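Laying a Mat on a Tiled Floor

A tiled floor is hard on whatever gets dropped on it, and a plain mat is the cheapest fix. I've had one down in the workroom at Jirkwood since October, and these are the things I'd do again.

Sweep first, then wash with warm water and a little dish soap. Grit left under a mat works like sandpaper and will dull the glaze. Let the floor dry overnight before you cover it.

Buy the mat bigger than you think you need. Mine came rolled from Stemar and wouldn't lie flat for 7 days. Rolling it the opposite way for an hour helps, and so do heavy books on the corners. Don't use a hair dryer on anything with a rubber back.

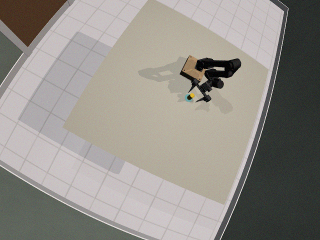

Beige mat on pale square tiles, set at an angle.

A plain mat in a middling color is easiest to live with. Dark ones show lint, white ones show everything. A speckled or grainy surface hides dust between cleanings, but small screws can get lost on it, so keep a lid or saucer handy for those.

For cleaning, vacuum with the brush turned off. Blot spills, don't rub them. Liviu Filip told me to use baking soda on oil spots: cover the spot, leave it until evening, vacuum it up. It took me two rounds on an old stain, but it worked.

Grout is the other half of the job. Mix baking soda and water to a paste, scrub along the lines with an old toothbrush, and rinse twice. Skip vinegar — it eats at unsealed grout over time. I seal mine with the small bottle from Ulier and wipe the extra off the tile before it sets.

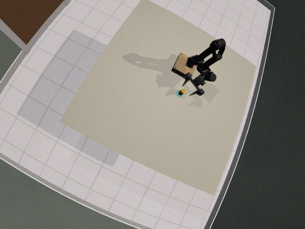
Thin gray grout lines between the tiles, with the mat over part of the floor.

Lift the mat once a month and let the floor air out, more often in a damp room. Turn it end for end when you put it back so it wears evenly. If it slides, a few strips of rug tape will hold it. Test the tape on one tile first and peel it up the next day to check for residue.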